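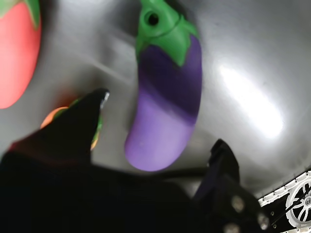 Can a machine do the household chores yet?

It can do a few of them, slowly, in a room set up to suit it, with a person close by. Vacuuming a flat floor is the one chore most people have handed over, and even there somebody picks up the socks first.

Automation and Everyday Work
Handout 2: Chores
Dymphna Mac Suibhne

Read this before the November session. Bring it with you, because we will argue over the table-clearing section and I don't want to project it.

What counts as doing a chore

Take "put the vegetables away." To a person it's one job. For a machine it splits into finding each item, deciding how to approach it, closing on it without knocking the neighbor, lifting, carrying, letting go in the right place, and noticing when any of that went wrong. The last step is the one left out of most demonstrations, and it's the one I care about most.

A toy eggplant is a fair place to start. It has a thick body and a stem end with pointed green leaves, so the choice of where to take hold already matters. The surface under it is smooth and a little shiny, and on a shiny surface a camera gets glare along with the object. A toy tomato close by means the fingers have to come down beside one thing without bothering another. And when the fingers are that near, they fill much of the view and can hide a small item behind them.

Now swap in real vegetables. They bruise, they come wet from the sink, and each is a different size from the last. A result on toys is a result on toys. I have no quarrel with people who work that way, only with the press release that says "kitchen."

Success rates

Suppose a machine picks up the right item 700 times out of 1000. On a slide that looks healthy. In a kitchen it's three failures in every ten tries, and each failure needs a person to come and fix it. If fixing takes longer than doing the job by hand, the machine has added work.

It gets worse when steps are chained. Say clearing a table takes 11 steps and the machine gets each one right nine times in ten. Multiply it out yourselves before class. You'll land a little above 31 percent for the whole table – and that assumes one bad step doesn't spoil the next, which on a real table it does.

Two cases for discussion

The Plirus kitchen arm. The promotional film has it emptying a drying rack. Watch the clock on the wall behind it, then tell me how long the film says the job took and how long the clock says. Also note that every cup starts out facing the same way.

The Hundcombe packing line. Dolan put in pickers for boxed goods and kept them. They also kept people at the end of the line for anything soft, bagged or tangled. I count this as a success, and a narrow one. The boxes were the easy part, and somebody had the sense to stop there.

Fillero, the laundry folder, we'll leave for next time. If you want a head start, ask who loads the shirts.

Objections you may raise

"It's improving every year." Agreed. Improving from what, measured on what objects, and by whom?

"People drop things too." They do, and then they see it on the floor and bend down.

"Shops already use robots." They do, for jobs where the parts and the positions hardly change. A home has neither, and most small shops don't have them for long.

For your written response

Choose one chore you did this week. List its steps, including the ones you did without thinking. Mark any step where you changed your plan halfway through – those are the steps to ask a salesman about. One page is enough. Hand it in at the start of class, on paper, with your name at the top.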